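# Chapter 4: Who Is Telling This Story?

I walked out of the first film I ever paid to see. I was nine, the movie was *Nirthorpe*, and I couldn't work out whose side I was supposed to be on! My uncle had to bribe me back in with popcorn.

I've taught screenwriting for years now, and I still bring that movie up (my students groan). Celina Wysocka wrote it as a family drama with five main characters, and the first cut gave each of them the same amount of screen time. It's a lovely mess. Bilal Saab's later film *Goltier* has nearly 500 shots, and every one of them stays close to the younger brother – we never learn a thing before he does.

So in this chapter we're going to talk about point of view. I'll use both films a lot, so watch them first if you can, and keep a notebook handy.
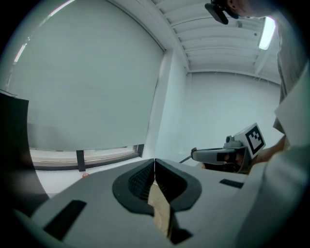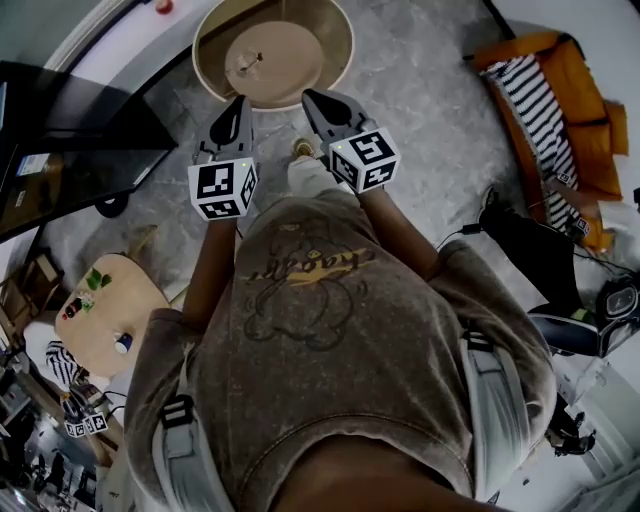
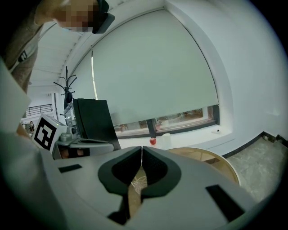

## 4.1 Staying with one character

Let's start with the kitchen argument in *Goltier*. The parents are fighting behind a closed door, and Saab keeps us out in the hallway with the boy. We get a few muffled words and a plate breaking. Read the script pages before you watch it, and mark every line he can't hear clearly. You'll find more of them than you expect.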